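Lillach Vineyard, Briddale
Progress report on the cellar and replanting grant
November
By Yevhen Hordiienko

The grant paid for two pieces of work this year: replanting the lower block at Briddale and refitting the old press room. The replanting is finished. The press room is usable, but the drains still need to be redone on the north side.

We planted 3,403 vines, all on the rootstock named in the application. Losses through the summer were low except in the two rows nearest the creek, where the ground stays heavy. We will replace those in spring at our own cost. Deer got in once before the fence was closed.
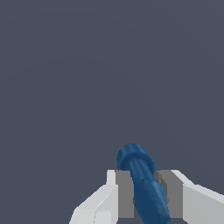 Blue object held between two white gripper fingers, computer rendering

Harvest on the upper block started early and ended on a Saturday, a day ahead of rain. The red came in at good sugar with firm skins. The white was lighter than we wanted, and we picked it in two passes. Anum, our main red, went into the new tanks and finished fermenting without a stop. It is now in older barrels, and we don't plan to move it before summer.
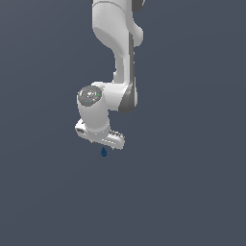
Bottling of last year's white took four days, two more than planned. The label supplier sent the wrong roll and we lost a morning to that. We filled nearly 300 cases. For the back-page layout of the members' newsletter we want a plain gray background like the one behind the white arm, with the bottle set left of center and the right half left clear for the tasting note. The printer has asked for the text by the end of the month.
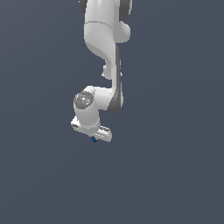 BRIDDALE, November – The tasting room opened on weekends from late summer. We poured Anum and Skoryk, the dry white, and sold 200 bottles over the counter. Most visitors preferred Skoryk chilled, with food. We have raised the tasting fee slightly and now take it off the price of a bottle.

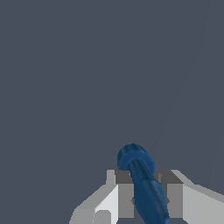 White gripper and blue object against dark gray, computer rendering

Spending is within budget on vines, posts and wire. Tank fittings ran over, and we covered the difference from sales. We ask to carry the unspent drainage money into next year, when the contractor can start. Still to do: north drains, end posts on the last 50 rows, and a second pump for the press room.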